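Home | News | Minutes | Growing | Contact

Mumell Orchard Association
Minutes of the members' meeting, January
Posted by the Secretary | 8 comments | Share

The meeting was opened by the Chair at 7.30 pm in the upper room of the Baloch Hall. The minutes of the previous meeting were read and accepted with one correction: under "Tools", the word "ladder" should be "ladders".

1. Matters arising

The lock of the lower gate has been changed. Members who still have the old key are asked to return it to the Secretary, as the deposit is paid back only against the key. The question of the shared compost place was not discussed, as the member who raised it was absent. It is moved to the next meeting.

2. Accounts

The balance at the end of the year was 831 pounds. The rent of the land has been paid. One bill from Drindeo, for tree stakes and ties, came to 253 pounds, and it was asked why this was higher than in the year before. The Secretary explained that the longer stakes were ordered after the autumn wind broke several of the short ones. The meeting accepted this, but it wishes to see a second price before any order of such a size.

3. Winter pruning

There was a long talk on this point. Some members would like to prune the plum trees now together with the apples, so that all the work is done in one time. Others were strongly against, and reminded the meeting of the silver leaf disease, which enters through the cuts in the cold and wet months. It was agreed that apples and pears are pruned before the end of February, and that plums are left until early summer. The tree by the water tap has a split branch and will be looked at separately. 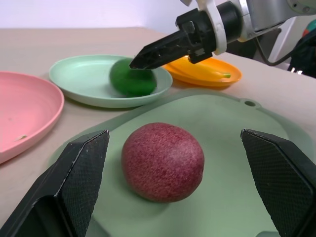 The old pruning saws are blunt. It was proposed to buy new blades and keep the handles. Agreed, with a limit of 100 pounds for all the blades. A member offered to sharpen the loppers at home without payment, and the meeting thanked for this.

4. Water

The pipe from the Jeta stream was frozen twice in the winter. Lagging was put on the upper part only. The lower part, behind the shed, remains open and should be covered as soon as the ground allows to work there. It was also asked that the tap is closed fully after use, for the path becomes icy and one member has already fallen, happily without injury.

5. Open day

Last year the open day was too close to the school holidays and few families came. Two possible weeks in September were compared and the earlier one was preferred. The table for tasting fruit will again be at the entrance. It was not decided whether to sell juice, because the cost of hiring the press is not yet known. The Secretary will write to the owner of the press.

6. Any other business

A request was made to park bicycles along the fence and not against the young trees. Agreed.

The meeting closed at 9.10 pm. The next meeting will be in March, in the same room.

Share this page | Print | Previous minutes | Back to top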